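Plates on Plates: Does a Stacking Rule Save Any Space in a Shared Kitchen?
Austra Adomaitis, Household Design Studio, term project report
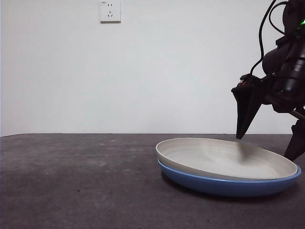 Page last changed: November, by A. Adomaitis

The project began with a claim I didn't believe. The kitchen handbook at Harkirholm, the student house where I live, says that plates should be stored "in mixed stacks, largest at the bottom," and that this frees up a shelf. It has said so for years. My tutor suggested I test it, mostly, I think, so I would stop complaining about it in class.

The basic unit is simple enough: a white ceramic plate on top of a blue one. The white plate is shallow with a raised rim. I call this a pair. Everything else in the report is made of pairs, or of the same plates sorted by kind.

What I did

I borrowed 24 plates from the house kitchen, half white and half blue, and a single shelf's worth of room in the cupboard by the window. For 15 days the plates were kept in mixed stacks, as the handbook wants. For the next 15 they were sorted, white with white and blue with blue. I measured the height of the stacks each evening after dinner and wrote down whether they were still in the order I had left them in.

I also asked people which way they liked better. I don't put much weight on the answers. They knew it was my project, and most of them wanted to get to the sink.

What I found

The mixed stacks were taller. This should surprise no one who has handled plates. Two plates of the same kind nest, and the rim of one sits close over the rim of the next. With the white ones on the blue ones there was a gap each time, and the gaps add up. Fully mixed, the plates made a stack 21 cm high. Sorted, they came to two stacks whose heights added up to 18 cm.

So the handbook is wrong about height. It could still be right about floor area, as one mixed stack takes up one footprint and sorted plates take up two. But our shelf is wide and low. There was never a shortage of width, and a tall stack has to be tilted to get it out from under the shelf above – I chipped one that way myself.

The other claim, that mixed stacks stay tidy on their own, did not hold up either. On most evenings the order was gone. People take the plate they want, and if it's under another one they lift the top one off and put it back wherever. The sorted stacks drifted too, just more slowly.

Doubts about my own results

One cupboard is not much of a sample. I had two kinds of plate, and the Cullonport house, which I had hoped to compare, uses only one, so nothing there could be mixed. The mixed period came first, and people may simply have gotten used to being watched by the time I sorted the plates. I should have switched back for a third period and ran out of term.

I also looked at the Polero rack, a wire insert that a few groups in my year recommended. I left it out. It holds plates upright, and that is a different question from how to stack them.

What I would change in the handbook

Strike the line about mixed stacks. Put like with like, and keep the stacks low enough to lift with one hand. I sent this to the house in Laur as well, where the same handbook is used, and have not heard back.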